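The mug that would not be let go

Uzma Sial keeps a list of things the robot has broken. It runs to 36 items, most of them plates. The entry she gets asked about is from August, and it concerns a mug that came out of it without a chip.

"It picked the thing up perfectly well," she says. "Then it declined to put it down for 94 minutes."

Sial runs testing at Plutico, where the machine is being taught to empty a dishwasher, a chore she says she has avoided most of her adult life. The fault was in the left hand. A force reading had stuck at its last good value, so the software believed the grip was still closing and politely kept closing it.

Pressing stop made matters worse. "Stop meant freeze. Freeze meant hold on. We'd written that ourselves, so that it wouldn't drop things on people's feet. Very considerate of us."

A colleague had two fingers between the thumb and the handle at the time. He was unhurt, if rather bored by the end, and was fed biscuits.

The fix took 8 days. Stop now has a second stage, which slackens the fingers slowly, and a reading that doesn't change is treated as a dead one. They have done 398 grasps since. Has it stuck again?

"Once. It let go when told. The mug went on the floor, so that's number 36."

She still won't allow anyone's hands in the rack while the arms are powered, and that includes her own.
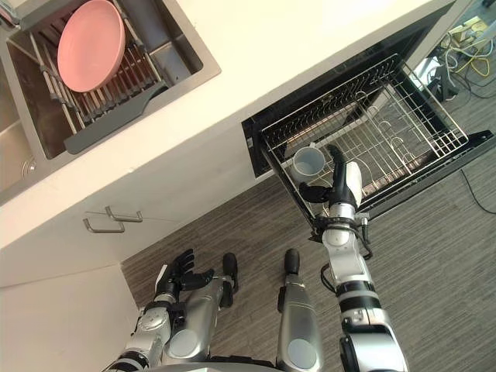
The next job is glasses. Sial has bought cheap ones.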